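Why Do Streets Have Trees?
By the Garnow Kids' Page -- November

Have you ever walked down a hot street in summer and then stepped into the shade of a big tree? Aaah! It feels as if somebody switched on a giant fan. Trees do that job all day long without a plug or a battery, and it's one of the best reasons to have them in a city.

Let's find out how they do it, and what else they get up to while we're busy walking past!

Trees drink, and then they breathe out water

A tree pulls up water through its roots. The water climbs through tiny tubes in the wood, higher and higher, until it reaches the leaves. Each leaf has holes in it that are much too small for you to see, and water slips out through them into the air. It floats off as vapor, and that cools the air a little, the same way sweat cools your skin after you've been running. Scientists call this transpiration (say it: tran-spuh-RAY-shun).

So a tree cools the street in two ways. It blocks the sunshine, and it sweats! Well, sort of.

What's under the grass?

Roots, and lots of them! Many people think a tree's roots go straight down like a carrot. Most tree roots really spread out sideways, and a lot of them stay fairly close to the surface. They need air as well as water, and that's one reason trees often grow in a strip of grass or soil beside the road. That soft ground is called a planting strip. Rain can soak in there, but it can't soak into ordinary pavement. It just runs along the gutter and down the drain.

When we planted young trees on Salazar Street here in Garnow, each one got a hole that was wide but not very deep. There are 12 of them now, all on the side by the bakery. Go and say hello!

Bark is a tree's raincoat

Run your hand over some bark next time you're out. Is it bumpy? Smooth? Peeling like old paint? Bark keeps the living part of the tree safe from insects, bumps and bad weather. Right behind it is a thin layer that carries food made by the leaves to the rest of the tree. That's why you should never peel bark off or carve your name in it -- the tree can't just put on a new coat.

Where did the leaves go?

Some trees drop all their leaves when the days get short. They're called deciduous trees (dih-SIJ-oo-us). Others stay leafy the whole year, and those are evergreens. And here's a tricky bit: even deciduous trees don't all follow the same timetable! One kind may be bare while another kind on the same street is still wearing a full green crown.

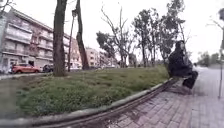 Leafy trees and a nearly bare one share this street. Look for the trunk that leans!

Why would a trunk lean? Sometimes a tree grows toward the light, perhaps to get out from under a bigger neighbor. Sometimes wind pushes it when it's young. A tree can lean for years and be perfectly strong, and tree experts called arborists know how to check.

Be a street tree detective

You'll need a notebook, a pencil and a grown-up to walk with.

Pick one tree near your home. Draw the shape of its trunk and branches. Hold your paper against the bark and rub gently with the side of a crayon to get a pattern. Then look up! Can you spot a nest, or buds on the twigs? Buds are next spring's leaves, packed up small and waiting.

Go back every month and draw the same tree again. After 9 drawings you'll have your own tree diary, and you may notice things that people hurrying by have missed.

Garnow Kids' Page, 1,948 Fisgate Road | Contact us | Copyright Garnow Kids' Page | Back to top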